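4. Clothes between wears

4.1 The in-between garment

Most household studies of clothing care sort garments into two states. A garment is clean and put away, or it is dirty and waiting for the wash. The interviews in Tasimel and Flikgate showed a third state that took up a good deal of room in people's homes and in their talk. These were clothes that had been worn, usually for part of a day, and were judged fit to wear again. We call them in-between garments in what follows.

All 19 households kept clothes of this kind, though they had different words for them. "Worn but good" was common in Tasimel. One Flikgate household called them "the seconds". Where they were kept varied a great deal. Bedroom chairs, door hooks, the end of the bed and the top of a chest of drawers were all mentioned, and in 5 households there was a shelf or rail set aside for the purpose.

The type of garment mattered more than how long it had been worn. Jeans, jumpers and jackets were treated as in-between almost without thought. Underwear and socks never were. T-shirts and light cotton tops fell in the middle, and it was over these that people in the same home disagreed. A parent might send a child's T-shirt to the wash after a few hours at the shops and keep their own for a second day. Several people noticed this while they were speaking and were a little embarrassed by it.

4.2 Folding as a signal

Cotton tops are small, fold quickly and crease easily, so the way one has been left can be read by other people in the home. In most households a folded top was taken to be wearable and a loose one was taken to be on its way to the laundry (Figures 4 and 5). The rule was seldom spoken aloud. It was learned by getting it wrong, most often when someone collected a loose garment from a chair and washed it against its owner's wishes.

Figure 4. Folded pink T-shirt on a dark reddish-brown marble surface.

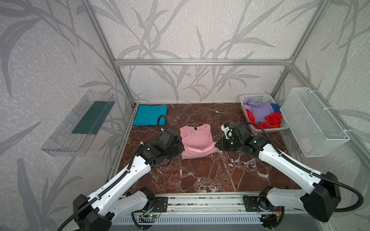
Does folding a worn garment make it more likely to be worn again before it is washed?

In these households it did, mainly for cotton tops. People said they went back to a folded top the next day or the day after, while a loose one tended to be gathered up with the next load whatever its condition.

We can't say from interviews alone how strong the effect is. Someone who folds a top in the evening may already have decided to wear it again, and the folding then records the decision without causing it. The diaries help a little here. In 7 households the person who did the laundry was not the person who had left the garment, and the entries show that they used the fold as their guide. The decision to wash was made by someone who had no other knowledge of how the garment had been worn.

Sabine Hellwig, who carried out the Flikgate interviews, also asked people to describe the last time they had checked a garment before deciding. Smell came first in nearly every account, then a look at the collar and underarms. The check was skipped when a garment was folded. One man said he would feel rude sniffing a folded shirt. A woman in the same street said that if she had bothered to fold it then she must have checked it already, and she didn't need to do the job twice.

Season had some bearing on this. The September diaries, kept in mild weather, show more re-wearing of cotton tops than people had predicted in their first interview. Several put this down to going out with another layer on top. Others said they had only noticed how often they did it once they had to write it down.

4.3 Surfaces and space

Where a garment could be put down also shaped what happened to it. People with a broad, clear surface near the bedroom used it, and tops left there were usually folded. People without one used hooks and chair backs, where folding is no help. Homes with built-in wardrobes were not better off in this respect – the doors were closed, and worn clothes were kept outside them on purpose, away from the clean ones.

Figure 5. Pink cotton garment lying loosely on polished brown marble.
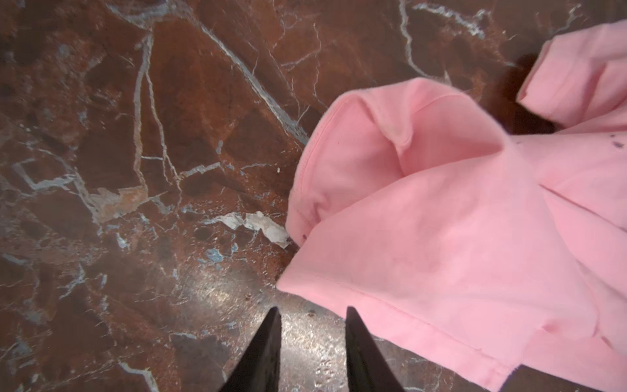
The wish to keep worn clothes apart from clean ones was the most firmly held view in the study. Even people who saw nothing wrong with wearing a shirt for 3 days would not return it to the drawer in the meantime. They spoke of the drawer as a place for washed things only, and a few said that a worn garment put back there would mean rewashing the items next to it. None had done so, but the idea was familiar to all of them.

This has a practical side for anyone hoping to reduce the number of loads a household washes. Advice leaflets usually tell people to wear things more often before washing. The households here were willing to do that. What they lacked in many cases was somewhere to put the garment that was neither the drawer nor the laundry basket, and that the rest of the home would recognise. In the Kramer household a single shelf beside the bathroom door had settled the matter, and the diary shows few cotton tops washed after one short wear. In a neighbouring flat of much the same size, with no such shelf, worn tops gathered on the bed through the day and were moved to the basket at night so that the bed could be used.

Shared bedrooms made the problem harder. Children who shared a room had little surface of their own, and their in-between clothes became mixed. Parents dealt with this by washing everything. Two mothers described it as the quickest way to end an argument about whose top was whose, and neither thought the clothes had needed it.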